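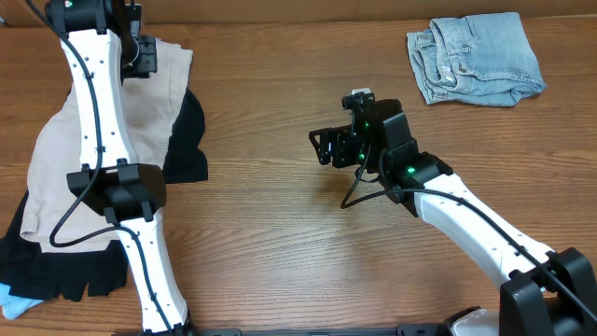
How much table do you need for folding clothes?
Enough to lay your widest garment flat with its sleeves out, plus a space beside it for the pile.

Fornuvia Laundry Table
Sold by Vunbridge, household and utility room furniture
Page last checked 2 Nov 2020

Home > Utility room > Tables and worktops > Fornuvia

We were slow to stock a table sold for folding clothes. Most people have a bed, and a bed costs nothing extra. A kitchen table does the job as well, provided it's been wiped. When Atinga first offered us the Fornuvia we asked what made it a laundry table, and the answer was mostly the name. It is a table. We've kept the maker's title so that you can find it, but we'd sooner you bought it as a plain wooden-topped table that happens to be a decent height for standing at.

With that out of the way, we do rather like it.

The top

Brown wood, with the grain running lengthways and some curved figure among the straighter streaks. Every top differs and we can't pick one out for you. The surface has a slight sheen under a lamp. Atinga's leaflet calls the finish "fabric-friendly", a phrase we've been unable to get a definition for. What we can say is that a smooth top lets you slide a folded shirt across without dragging it out of shape, and that a lot of tables would do the same.

The brown is useful in one respect. Pale clothes show up well on it, so you can see whether a hem is lying straight. The beige piece on top of the pile in our photograph is easy to make out, lower edge and little creases included. Black clothing is a different matter in a dim utility room, where one dark layer over another takes a bit of peering at whatever the table is made of. Put a lamp near it.

Size and fittings

Depth of top: 56 cm
Legs: 4, bolted on
Lower shelf: none
Drawers: none
Castors: not supplied, and we don't advise adding them
Assembly: needed, hex key in the box
Guarantee: 12 months, from Atinga, against faults in manufacture
Finish: one only

The depth deserves a second look before you order. It suits shirts, T-shirts, towels and children's things. It does not suit a double sheet, or a duvet cover, or anything else you'd normally fold by holding it under your chin. The leaflet says "perfect for bedding". Pillowcases, yes.

Height is fixed. If you're tall you may find yourself stooping, and if you want to sit down to fold you'll need a high stool. There is no adjustable version, though we've asked for one.

What the maker says, and what we think

"Halves your folding time." We can find no test behind this. A clear surface at standing height is pleasanter than the edge of a sofa, and you may well get on faster. You may also put the post on it and be back on the sofa by Thursday.

"Wipe-clean." With a cloth wrung out well, fine. Don't leave a heap of wet washing on it overnight. It's wood, and Atinga's own care sheet, folded up in the same box as the leaflet, tells you to keep it dry.

"Doubles as an ironing surface." No. Please don't. We asked whether the finish was rated for heat and were sent the leaflet again.

"Holds a full family wash." A table holds whatever you stack on it until the stack falls over. We'd build several low piles, with the heavier things underneath. A tall pile leans, and the bottom layers work their way out at the sides, so that you end up with a corner of something blue poking from under the black and have to lift the lot to square it up.

Using it for folding

Some of you will know all this. Leave it out if so.

Start with the pile to one side and keep the middle of the table free for working. If you're right-handed, the pile tends to go on the left, but try both. Lay the garment face down, smooth it from the middle outwards, then bring the sides in. Use a seam as your guide where there is one. Hems are less reliable, especially on older knitwear, and a hem that has gone wavy in the wash will never line up however long you stand there.

Smoothing by hand takes out small creases in soft cotton. It won't replace ironing, and no table will.

Delivery

Vunbridge delivers flat-packed to the ground floor. The box is awkward and wants 2 people on the stairs. Orders placed in October have been taking longer than usual to leave the Floltumport warehouse and we're still catching up, so please ignore the "next day" sticker you may see on the maker's own site.

Returns are accepted unassembled in the original box. Once the legs have been bolted on we'll only take it back if it's faulty.

Should you buy one?

If you have a clear worktop near the washing machine, we'd say save your money. If you fold on the bed and your back complains, or the kitchen table is always covered in homework, a separate table is a sensible thing to own and this one is solid enough. Measure the gap first, and remember to allow for the skirting board.

Also in this section
Fornuvia bench, same finish
Wall-mounted drying rack
Lidded laundry basket, tall
Replacement leg bolts for Atinga tables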